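1 January 2023
Plarus build notes - moving the harbour level to the new engine version

Started with a clean checkout and left the old project folder alone. First import took 31 minutes, mostly shaders. No errors, two warnings about the Stodel plug-in, which wants a newer version of the audio tools. Ignored for now.

Frame rate in the harbour was poor with the crowd switched on. With 600 characters on the quay it stutters every time the player turns towards the market. Tried halving the shadow distance, no difference. Tried turning off cloth on everyone past the first row of stalls and the stutter mostly went. Bent Snorradóttir thinks the cloth solver is waking up for characters behind the camera. Her test map is in the Tranmont branch.

Save files from the March demo still load, but the player comes back without a weapon. The item numbers changed when Patwary merged the inventory work. Needs a lookup table, old number to new. I have done the swords and bows, not the tools.

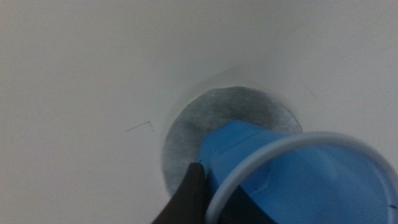 Lighting

Baked the boathouse again at the higher setting. Over 4,000 light samples per patch and the corner by the stairs is still blotchy, so it is probably the mesh. Two of the wall pieces overlap by a hair. Moved one and rebaked only that room - better, some banding left near the ceiling.

To do
Finish the item table for tools.
Ask Bent to run the crowd test on the slower machine.
Update the Stodel plug-in on a copy first.
Ladder at the end of the pier still drops the player through the floor.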